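Re: [base-watch] Cluninness range, extended firing times 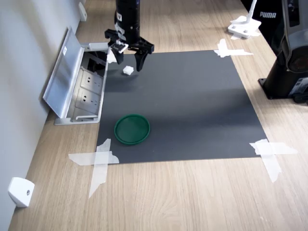

Meinir Pugh wrote:

> Has anyone got hold of the new range times for Cluninness? The board
> at the Jadasden gate still shows the old sheet, and the one by the
> chapel has been taken down altogether. I was told by a man in the
> post office queue that they are going to fire until 11 at night
> through October, and on Mondays as well, which have always been
> clear. I don't want to put that in the newsletter if it is only
> talk.
>
> Also, does anybody know whether the huts on the Brarkorlow side are
> being lived in again? There have been lights on and a generator
> going. Oluf thinks it is a company on exercise. I think it is too
> many vehicles for that.
>
> Meinir

Meinir, all,

The man in the queue was half right. I rang the range office and then went up to the main gate, where they gave me a copy of the sheet. Night firing goes on until 11 p.m. on two nights a week in October, Tuesday and Thursday. The other weekdays finish at 4.30 as before. Monday is still clear. What has changed about Monday is that the inner road will be shut for work on the targets, so if you normally walk through from Jadasden to the reservoir you will have to go round by the forestry track. The red flags will not be up for that, only a barrier.

The sheet is numbered 372. The old one was 371, so if you see a copy pinned up anywhere please check the number in the bottom corner before you go by it. The clerk said the Jadasden board would be changed this week. I did ask about the board at the chapel and she had no record of its being removed, so it may have blown down. I have reported it.

Small arms only on the night shoots, according to the sheet. There is a separate line for "battle noise simulation", and that can be on any weekday up to 6 p.m. That is what upset the horses at Cadwaladr last spring, so Letay, you may want to let the yard know. They say they will telephone anyone on the livestock list the day before. You have to ask to be put on the list, they don't add people themselves. It was wiped when the old system was replaced, so anyone who was on it before should ask again.

On the Brarkorlow huts. I don't have anything official. The range office would only say that accommodation on the estate is in use "from time to time". I walked the public path on the north side on Saturday and counted the vehicles I could see from the stile, which came to 3 lorries and a fuel bowser, plus some Land Rovers that were coming and going so I gave up on those. New fencing has been put up between the huts and the path, inside the old line, and the path itself is open and not obstructed. Oluf may be right about an exercise, but fencing is a lot of trouble to go to for a fortnight.

Oddur Ladefoged went through the planning register and found one application, for replacement of the water main to the huts, 2677 metres of pipe. It was approved in the summer without any objection. The drawings show the pipe sized for the full camp, all the blocks, including the ones with no roofs at present. That doesn't prove that they mean to fill it. Oddur's view is that you would lay the bigger pipe anyway while the trench was open. The application gives no number of people.

I have written to ask three things: whether the huts are to be occupied through the winter, how many soldiers, and whether their traffic will use the lane past the school or the proper military entrance. They aim to answer in twenty working days. If someone else would like to write separately about the lane, please do, as it is the county's road and the county should be asked as well. I have not done that.

For the newsletter, Meinir, I would put in the Tuesday and Thursday nights, the barrier on Monday and the livestock list, and leave out the huts until there is a reply. I can drop a photocopy of the sheet through your door tomorrow. It is two sides and the back is only the byelaws.

One correction to my last message. I said the second danger area stopped at the stream. It goes 2 fields further, to the wall with the iron gate. The map on the sheet is clearer than the old one and you can see the line properly. Anyone who has been picking mushrooms in there on my say-so should stop going in on firing days.

Gwion Maddocks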